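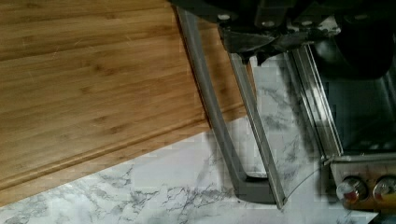 17th April

Teleop day in the kitchen with Anas, and I finally got the feel of the Hamumow controls! My trick is to stop watching my hands and watch the fingertips against the cutting board. We want 200 demos of the board task and I'd happily drive every one (Anas says we're splitting them, boo).

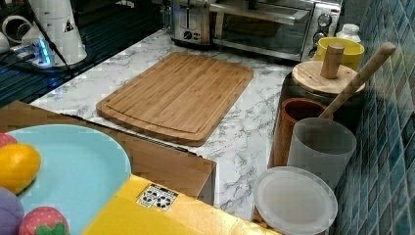
## For tomorrow

Try coming at the board from the toaster oven side, slower. Ask Anas Sabbagh for the 2 spare grip pads.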